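**The Gauge at Kastholm**

The gauge at Kastholm was read twice a day, at six and at six. Mehwish Bangash had done the readings for seven years. The procedure took eleven steps and was printed on a card inside the door of the hut, laminated, with step nine corrected in biro.

The tide board was bolted to the harbour wall. It was graduated in centimetres and had a datum mark cut in the stone beside it. A float gauge in the stilling well gave a second value. The two values were written side by side in the book, and the difference was written in a third column. The difference was normally one or two.

In August it became four, and stayed there.

She checked the float for weed. She checked the wire for kinks. She cleaned the intake, which needed a rod and a low tide, and the difference the next morning was four. She wrote a letter to the office in Drurnport and received a form. The form asked whether the instrument had been struck by a vessel. She ticked no.

The office sent Hanne Steinarsdóttir, who arrived on the supply boat with a level, a staff and a grey case with the name Qureshi stencilled on the lid. Qureshi had retired before either of them started.

"It's the float," Hanne said.

"I've checked the float."

They ran levels from the benchmark at the church to the datum on the wall, a distance of over 500 metres, and closed the loop back to the church. The misclosure was one millimetre. They ran it again in the other direction. The church and the wall disagreed with the old survey by four centimetres.

"So the wall has gone down," Mehwish said.

"Or the church has come up."

"Which is likelier?"

Hanne looked at the church. "The wall."
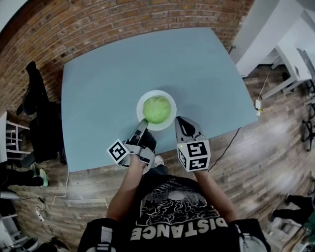 They ate in the hut with the door open and the book on the bench between them. Hanne went back through the pages to entry 1213, then forward again, running a ruler down the third column. The handwriting changed twice. Before Mehwish it had been a man who crossed his sevens.

"The well is on its own footing," Hanne said. "The board is on the wall. If the wall drops, the board drops with it."

"And reads high."

"And reads high. Your float is fine."

Mehwish turned to the current page. The evening reading was due in twenty minutes. She asked whether she should apply a correction.

"No. Write what it says. I'll put a note in the front."

At six the board read 241 and the float read 237. Mehwish wrote both, and the difference, and the entry number, 3948. Hanne signed underneath and went down to see about the boat.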